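Kitchen Corner: The Double Sink at Juvach

By Zuweira Frimpong
December

174 shares | 15 comments

This gallery is part of our series on small kitchens and how they get used from day to day. The last one was on shelves. This one is on the sink, and on the question of where the dishes go once they have been washed.

The kitchen is in the Juvach building, on the second floor, at the end of the hall past the mail room. It was redone over the summer. The old one had a single bowl sink, a laminate counter that had swollen at the seam, and a plastic dish rack that took up most of the space next to the stove. When the rack was full, people put their cutting boards on top of the microwave. When it was empty, it still took up the same amount of room.

Jarlath McGrath drew up the new layout. He had 30 inches of cabinet to work with under the sink and did not want to give up any more of the counter. His plan was to skip the rack and buy a double sink with one bowl bigger than the other. Washing is done in the big bowl on the left. The small bowl on the right gets a drainer that sits in the sink itself, so the water goes straight down.

The drainer has metal bars with dark gray plastic at the ends. Plates stand on edge and lean on the bars. It lifts out when the small bowl is needed for something else, such as thawing or rinsing greens.

The faucet is at the back and reaches both bowls. Jarlath looked at one with a pull-down head and decided against it, as the one in his own apartment had started to droop after two winters. 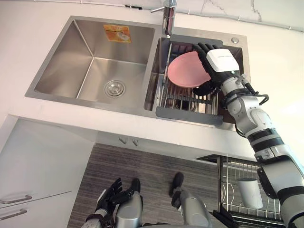

Double sink, white counter, pink plate at the drainer.

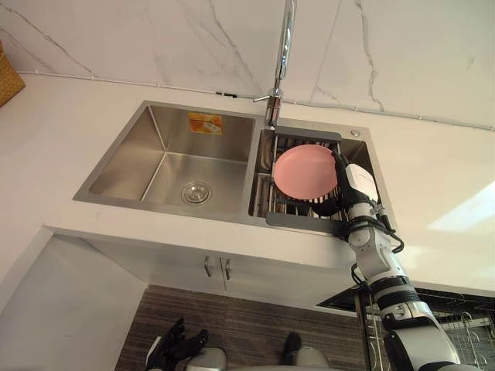 The plates came from Dondoneo, a housewares shop a few blocks over that was clearing out a line of colored tableware. They are plain and round and they stack well. The building already had a lot of white plates from at least three different sets, and those went into a box for the winter sale. People still bring them back up one at a time, so the cupboard is mixed again.

Counter and wall

The counter is white. There was a long discussion about this, mostly over tea and turmeric. So far the stains have come off with baking soda and a damp cloth, left on for 15 minutes. Lemon juice was tried once on a curry spot and did no better than the baking soda.

The wall behind the sink is white with thin gray veins, like marble. It wipes clean and there is no grout to scrub, which was the main complaint about the old tile. Jarlath wanted it to run up to the bottom of the cabinets, and it does.

A thin conduit runs along the bottom of the wall, just over the counter. The first plan had the cable inside the wall, but that would have meant opening up the plaster on the hallway side too. Wiping along the top of the conduit is on the Monday cleaning list. A folded cloth does the job, and an old toothbrush is kept under the sink for the clips.

Using the drainer

There are a few house rules, taped inside the cupboard door:

Scrape food into the bin first. Neither drain likes rice.

Plates go in on edge, facing the same way. Bowls go at the end, tilted.

Pots do not go in the drainer. Dry them by hand and hang them up.

Knives are washed, dried and put away at once.

Empty the drainer before you leave in the evening, even if the dishes in it are not yours.

The last rule gets the most arguments. On most nights it is kept. The drainer is small, and if lunch dishes are still in it at six there is no place for the dinner ones.

Once a week the drainer comes out and the plastic ends get scrubbed with dish soap. Limescale builds up on the bars if this is skipped. We soak it in the large bowl with hot water and a cup of white vinegar, then rinse it well. The steel gets a wipe along the grain with a soft sponge. Steel wool left marks on the sink in the old kitchen, and there is none in the cupboard now.

What we would change

The small bowl could be a little wider. Dinner plates fit in it, but a serving platter does not, and the big platter has to be dried by hand. Jarlath says the next size up would have cost him the drawer beside the sink, where the dish towels are.

A hook for the dish brush would be useful too. At the moment it lives in a jar on the windowsill, and the jar needs washing more often than anything else in the room.

The sink has held up well otherwise. Next in the series is the pantry at Jaltora, where they have been labeling everything, including the shelf the labels are kept on.

15 comments

Related galleries

Open Shelves, Deep and Shallow
The Tea Station at Chien
Where the Pot Lids Go
A Narrow Broom Closet, Before and After
Mixed Plates: Sorting the Juvach Cupboard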